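Hostthorpe Institute of Hospitality
Dining Room Service, Unit 8: The Informal Place Setting
Instructor: Viorica Berisha

## 8.1 Purpose of the unit

Students are expected to lay a basic one-person setting without reference to the chart by the end of the unit. The full formal cover is treated in February and is not assessed at this stage.

## 8.2 Bowl, plate and flatware

The plate is placed first, near the edge of the table and in line with the chair. The bowl is set on the plate and is never carried by its rim. Flatware lies parallel, with handles toward the diner.
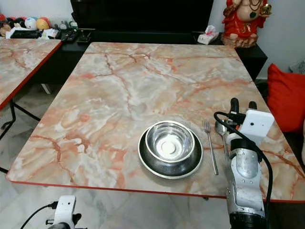 ## 8.3 Fork position

In the setting shown, both the fork and the spoon are to the right of the plate, with the fork on the inside. Tines point to the far side of the table. This arrangement is accepted for meals served without a knife. Where a knife is laid, the fork moves to the left and the spoon remains on the right, outside the knife.

## 8.4 Stainless steel ware

- Polish with a dry, lint-free cloth before laying.
- Hold flatware by the neck of the handle.
- Return any piece with water spots to the wash area.

## 8.5 Preparation

Read pages 177 to 184 of the course manual. Written exercises are to be handed to Samira Hamdan in Room 393 before the next practical.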